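Maltulora method cuts demonstrations needed for kitchen handling tasks

A research group at Staniforth has reported a training method that lets a robot arm learn short food-preparation tasks from far fewer human demonstrations than its earlier system required. The method, called Geto, was described in a technical note released in March and is now being tested on a wider set of household objects.

The earlier system was trained on 2000 demonstrations pooled across all tasks. Geto reaches a comparable success rate with 153, according to the note. The saving comes mostly from how the recordings are divided. Each demonstration is split at the moments when the gripper makes or breaks contact with an object, and the resulting segments are labelled by contact type instead of by task. A segment in which the gripper closes on a jar can then be reused when the arm learns to pick up a shaker or a cup.

Kamran Jatoi, who leads the work, said the approach grew out of a problem with the older data. "Most of each recording was the arm travelling through empty air," he said. "The model spent its capacity on that and learned very little about the last few centimetres, where the failures were." 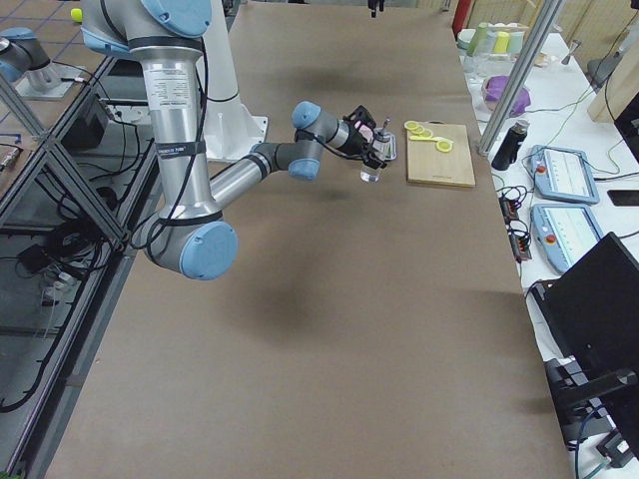

Free-space motion in Geto is handled by a conventional planner. The learned policy takes over only when the gripper comes within 15 centimetres of the target and hands control back once the grasp or release is judged stable. Jatoi said the handover was the hardest part to tune. In early trials the planner and the policy disagreed about the approach angle, and the arm hesitated at the boundary, sometimes for several seconds. The group fixed this by letting the policy propose the final approach pose before the planner begins to move.

Evaluation covered eight tasks, among them lifting and replacing a shaker, moving a cup to a tray and setting out sliced fruit. Object positions were changed between trials, as was the lighting. Clear glass remained the weakest category. Depth readings on transparent surfaces are unreliable, and the note records more missed grasps on glass than on any other material. Objects with an opaque lid or cap did better, and the authors suggest the policy is using the top of the object as its main cue. They have not yet tested that directly.

The note also lists two limits on the result. All of the demonstrations were recorded by operators with previous experience, and it is not known whether the contact segments would be as clean if novices did the recording. The second concerns clutter. When two objects touched, the segmentation step often placed a boundary in the wrong spot, and those recordings had to be corrected by hand. Manual correction took about 8 minutes per recording, a cost not counted in the headline comparison.

A separate trial is under way at the group's Fillwood site, where the same policy is being run on a second arm of the same model without retraining. Differences in cable routing and gripper wear can shift the behaviour of nominally identical arms — a known difficulty in this kind of work — and the group wants to measure how much of the performance carries over. Early figures have not been released.

Maltulora, the program that funds the work, said the segmentation code would be made available once its documentation was finished. The recordings will follow later, after the labels have been checked a second time. Jatoi said the next version would include two-armed tasks, starting with holding a container steady while the other arm removes its lid.

Related items
Fillwood site adds second test bench
Depth sensing on clear plastics: a short review
Staniforth group revises its grasp failure categories
Maltulora opens next funding round
Planner and policy handover: notes from the autumn workshop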